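Romaniuk Relief Flights
For immediate release
26 May 2020

LAST GREDARANCE FLIGHT LANDS IN CINDTHORPE WITH EVERYONE ON BOARD

They're home! I've been waiting nine weeks to type that, so forgive me for putting it before the proper details.

My name is Mavis Escobedo and I run the passenger desk at Romaniuk. The third and last plane of the Gredarance airlift touched down at Cindthorpe a little after 6 this morning, and with it we have now brought back 345 people who were stuck overseas when the borders closed in March. Most of them are contract workers and their families (nurses, road engineers, a couple of schoolteachers), and plenty of them had given up their apartments and were sleeping on friends' floors by the time we got landing permission. 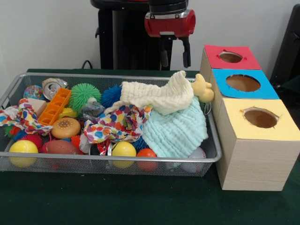
The permission was the hard part. We had planes. We had crews who kept calling me to ask when they were going. What we didn't have, until the middle of this month, was a stopover where we could refuel without everybody on board going into quarantine there. Our operations manager, Radek Hájek, finally got a yes from an airfield that let us park at the far end, fill the tanks and leave with the doors shut. He called me at 3 in the morning with the news and I'm told I yelled loud enough to wake my neighbor.

This last flight carried 155 passengers, including 19 children under five. It ran late leaving because of paperwork for one family whose baby was born in April and had no passport yet. Captain Kamil Doležal held the plane for them.

"I had the fuel to wait and the tower was happy to let me," Captain Doležal said. "I wasn't going to leave a six-week-old on the ramp over a stamp."

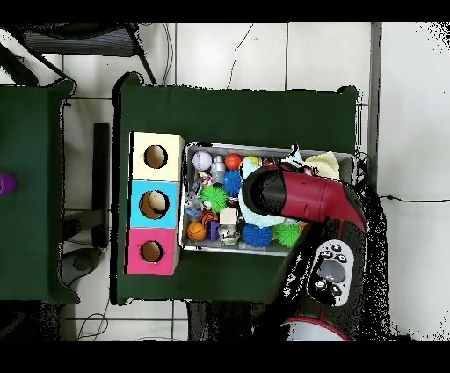

Everyone had a temperature check before boarding and another one on arrival, and masks stayed on except for meals. All passengers are now at the guest lodge in Clodine for their 14 days. I drove out there behind the buses, and I can tell you that breakfast was pancakes and that the line for the showers went all the way down the hall.

Hidayah Nair, our family coordinator, is staying at Clodine for the full two weeks. She has already moved four families to ground-floor rooms so they can get strollers in and out, and she's collecting shoe sizes, because an awful lot of people left in a hurry with one pair.
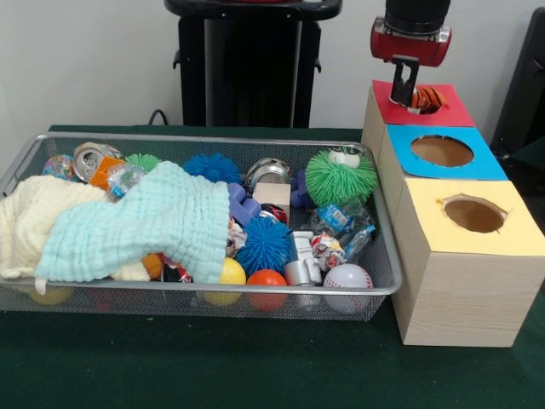 Soft toys, balls and fabric in a wire basket on a green-covered table.

"People keep asking me what day it is," Hidayah said. "Then they ask if they can have a second coffee. I think they're doing okay."

There are no more Gredarance flights on the schedule. If you have a relative who is still abroad, please call the desk anyway. My colleague Anju Nautiyal is keeping the waiting list open through the end of June and is passing names along to other carriers as seats come up.

Families can leave packages for passengers at the Clodine front gate between 10 and 4. Please write the room number on the outside, in big letters, and no glass jars.

Media contact: Mavis Escobedo, passenger desk, Romaniuk Relief Flights, Cindthorpe. Passengers who would like to be interviewed by phone have given us their names, so please come through me and don't call the lodge.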